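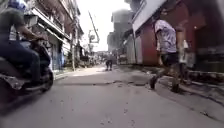
Recovering a wallet when the recovery phrase is incomplete

Posted in: Wallets and Storage
Status: Open
Replies: 3

Bralside_Ledger_Desk

I am writing on behalf of a small investment club that has held a modest amount of bitcoin since its members agreed to purchase it jointly. The coins were placed in a software wallet supplied by Nirnance, and the recovery phrase was written on a card and stored with the club's papers. The laptop on which the wallet was installed has since failed, and the repair shop has informed us that the drive cannot be read.

The card is legible except for the lower right corner, where the ink has run. The phrase should consist of 18 words. We can read 16 of them with confidence. Of the two remaining, one shows its first three letters and the other cannot be read at all. Both are at the end of the phrase.

The club would be grateful for guidance on the following matters. Is it possible to recover the wallet with the words we have? If a recovery service is required, what should be confirmed before engaging one? We have already received an unsolicited message from a firm calling itself Dridov, which requests a payment of $1,000 in advance and a photograph of the card. We have not replied.

I should add that we do not recall setting any additional passphrase, but the member who set up the wallet is no longer in contact with the club.

Marchand Wallet Forum Support

Thank you for your inquiry. Please do not send a photograph of the card, or any part of the phrase, to any person or firm that contacts you without invitation. Any party holding 16 of your words is in the same position as you are, and may complete the recovery before you do. An advance payment combined with a request for the phrase should be treated as an attempt at fraud.

Recovery in the circumstances you describe is generally practical. If the wallet follows the common standard, each word is taken from a fixed public list of 2,048 words, and the first four letters of a word are sufficient to identify it. Three letters will usually reduce the choice to a handful. The word that cannot be read may be any word on the list, but part of the final word serves as a check on the rest of the phrase, and most combinations will be rejected by that check. The number of combinations that remain is small enough for an ordinary computer to test in a short time.

The following procedure is recommended.

Obtain a computer that can be kept disconnected from the internet for the whole of the work. Download an established open-source recovery program on a separate machine, verify its signature, and transfer it by removable drive.

Locate one receiving address known to belong to the wallet. The purchase records held by the exchange should show the address to which the coins were sent. Without an address, the program can list valid phrases but cannot tell you which one is yours.

Run the program with the known words in their written order, the three letters entered as a partial match, and the last unreadable position left open.

When the correct phrase has been found, create a new wallet with a new phrase and transfer the full balance to it. The old phrase should be considered unsafe from that point onward.

If no match is found, review the legible words again. Handwritten words that closely resemble one another are a frequent source of error. Please also confirm with the wallet's own documents that it uses the common word list. Certain older wallets used lists of their own, and the procedure above would then require adjustment.

coldstorage_2000s

Agree with the above. Do not pay anybody up front. Legitimate services normally take a percentage on success and will put it in writing.

Also check whether anyone printed or emailed a backup file at the time. Our group spent an entire Sunday on a damaged card before finding the file in an old mail folder. The password was on the same sheet as the printer instructions.

Bralside_Ledger_Desk

The club thanks both respondents. The exchange has confirmed in writing that it can supply the withdrawal record, including the receiving address. We will proceed on an offline computer once the record has arrived, and the message from Dridov has been reported to the forum.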